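旧纸盒别急着扔:我家桌面小物的收纳笔记

先交代一下背景,我家没有书房,干活全在一张木纹桌上。吃饭是它,包书皮是它,修玩具、补鞋底、剪快递标签也是它。桌子就这么大,东西却越来越多,胶水、美工刀、橡皮筋、拆下来的小螺丝,天天在桌上打架。我前前后后买过好几种收纳盒,有透明的,有带抽屉的,还有一个Carrilho的竹子分格盘,好看是真好看,可惜格子太窄,胶水瓶根本放不进去,最后装了茶包(装茶包倒是很合适!)。

后来用得最顺手的,居然是拆快递剩下的浅纸盒。不花钱,脏了就换,想剪就剪。下面把我这几年攒下来的一些小办法写一写,想到哪儿写到哪儿,大家挑着看。

一、什么样的盒子值得留

我以前是什么盒子都留,阳台上堆成一座小山,家里人意见很大。现在只留浅的、长方形的,盖子能整个去掉的。深盒子拿来放小东西是个坑,东西一掉到底下就再也想不起来了,等翻出来的时候胶水早就硬成一块石头。

高度上我的标准很简单:胶水瓶横着躺进去,伸手一捏就能拿出来,不用把手腕也塞进去。这样的高度就刚刚好。

边上撕坏了也没关系。很多盒子拆的时候太急,后沿会扯出一圈毛边,我一开始还嫌难看,后来发现完全不影响用。实在介意的话,拿剪刀沿着边修一道,再贴一圈纸胶带,五分钟的事。

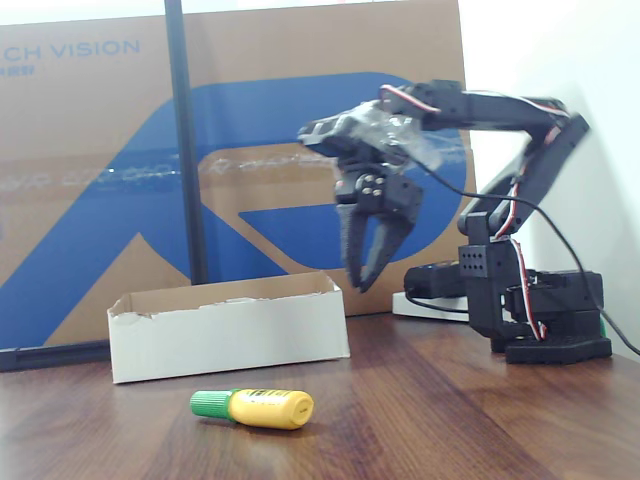 二、胶水瓶到底该站着还是躺着

这个问题我和我妈争过不止一次。她坚持所有瓶子都要站着放,我呢,分情况。

瓶底宽的、个子矮的,站着放当然好,省地方,也好认。可是那种细长的小瓶,站在桌上胳膊肘一碰就倒,倒了还会滚,一滚就滚到桌子底下去了。我趴在地上找过多少回,膝盖都记得。

所以细长的小瓶我让它躺着,但是有个前提,盖子一定要拧紧。拧之前先用纸巾把瓶口擦干净,瓶口上如果留着一圈胶,盖子拧不到底,躺着就会慢慢渗。已经粘住拧不开的,别用牙咬(我咬过,别学),拿热毛巾捂一会儿盖子,再垫块橡胶手套去拧,多半能开。标签上要是写了必须直立存放,那就老老实实听标签的。快干胶和带溶剂的胶我都单独放,离灶台远远的,小孩够不着的高柜里。

还有一点,不管站着躺着,用完都放回盒子里,别随手搁在盒子旁边。听着像废话,可我十次里总有几次就是懒那一下,瓶子离盒子就差一个巴掌的距离,偏不进去。

三、垫纸有讲究

买鞋、买杯子的时候里面塞的那种白色薄纸,千万留下来!这是我最爱的垫料,没有之一。

用法也简单,别铺平,揉皱了再放。铺得平平整整的纸,东西放上去照样滑,盒子一端起来瓶子就骨碌碌跑到另一头。揉皱的纸有高有低,小瓶子往上一放,自己就陷出一个窝来。纸要放得多一点,大半个盒子都填上,别抠抠搜搜只垫一个角。

它还有个好处是接脏东西。万一瓶口漏了一点胶,先沾到纸上,把那张纸抽走换一张,盒子还是干净的。以前我用旧毛巾垫,沾了胶硬邦邦一块,洗也洗不掉,白白废了一条毛巾。

报纸也行,就是油墨容易蹭到浅色的瓶身上,手上也黑乎乎的。厨房纸太软,压几次就塌了,又贵,舍不得。泡泡纸我试过,瓶子在上面会弹,拿东西还老是噼啪响,家里有小孩的话,你放进去的泡泡纸当天就被捏完了。

四、盒子摆在哪儿

我习惯把盒子放在桌子的一侧,长边顺着桌边,中间那一大块空出来干活。这个位置是慢慢挪出来的,一开始放正中间,每次铺开一张大纸都得先把盒子搬走,烦得很。你是左撇子就反过来想,总之放在不拿剪刀的那只手旁边,拿剪刀的手要有地方活动。

另外别让盒子的边探出桌沿。纸盒轻,衣服下摆一带就下去了,里面的东西撒一地,尤其是图钉……不说了,脚底疼。

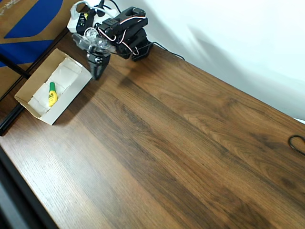 黄身绿盖的小胶水瓶,斜躺在揉皱的白纸上。

五、电线和插排也顺手理一理

说到桌面就绕不开电线。我的原则是插排靠后放,放在桌子最里面那一边,前面留给手和纸。热熔胶枪、台灯、充电器都从后面接过来,线不从干活的地方横穿过去。

线太长的话,松松地绕成一个圈,用魔术贴扎带捆一下就行,别勒得死紧,也别折成硬角。我用的是Kisport的扎带,一卷能剪着用,剪多长随你。没有扎带的,面包袋上那种小夹子也能凑合,夹细线刚好。

液体胶和插排要隔开,这条我比较较真。胶水盒在一边,插排在另一边,擦桌子的时候也先把插排拔了挪走再擦。湿抹布拧到不滴水,擦完再拿干布过一遍。

六、木纹桌面沾了胶怎么办

木纹深的桌子有个毛病,透明的胶滴上去当时看不见,过两天落了灰才发现那儿有个小疙瘩。我的办法是收工之后关掉顶灯,只开台灯,从侧面照一下,有胶的地方会反光,一目了然。

白乳胶最好对付,没干的时候湿布一抹就掉,干了就拿温水浸过的布敷一会儿,等它发白变软,用旧的会员卡轻轻刮。顺着木纹刮,别横着来。固体胶也差不多这么弄。热熔胶等它凉透了,从边上一撬,常常整块下来,特别解压!

快干胶就麻烦了,我不建议一上来就倒洗甲水,有的桌面一碰就花。真要用,找个桌子底下看不见的角落先试一点点,没事再说。我那张旧桌子就是这么花了一块,后来拿Rercombe的补色蜡笔涂了涂,远看还行,近看嘛,就别近看了。

最省事的还是提前垫东西。旧挂历反过来,或者一块剪开的纸箱板,干活前铺上,脏了直接收走。

七、多久清一次

我没有什么固定的日子,就看垫纸。纸变得又扁又脏了,就把东西全倒出来清一回。干掉的胶水扔掉,不知道是哪儿拆下来的螺丝放进玻璃瓶,笔挨个在废纸上划两下,不出水的一起走人。盒底抖一抖,纸屑抖干净,换上新的揉皱的纸,再把常用的放回去。

放回去的时候心要狠一点。一个浅盒子最怕塞满,塞满了就和抽屉没区别,还是得翻。我现在一个盒子只管一类活,粘东西的归粘东西的,针线另外放一盒,盒子侧面用记号笔写上字,写大一点,家里人找起来就不用隔着两间屋子喊我了。

盒子本身什么时候换呢?底软了就换,受潮了就换,千万别心疼。我有一回舍不得一个Verkley的鞋盒盖,硬纸的,白得很漂亮,底下洇了水还接着用,结果一端起来底就掉了,两瓶胶水一把剪刀全砸在脚面上。

八、几个零碎的小补充

橡皮筋套在盒子外面,既不会丢,又能顺手别一张小纸条,记着缺什么要买什么。

美工刀一定要收刃再进盒,刀头朝里,别和胶水瓶混着躺。我会用一小截硬纸板对折,做个套子套上。

小孩如果也用这盒子,就给他单独弄一个,让他自己画画贴贴。自己装饰过的盒子,他还真愿意往回放东西,至少头几个星期愿意。

多出来的浅盒别摞太高,大的套小的,套成一叠塞在柜子侧边就好。实在多了就拆平,捆起来送去回收。下回想写写针线盒,我那个盒子里现在有三把软尺,一把都拉不直,得先收拾了再说。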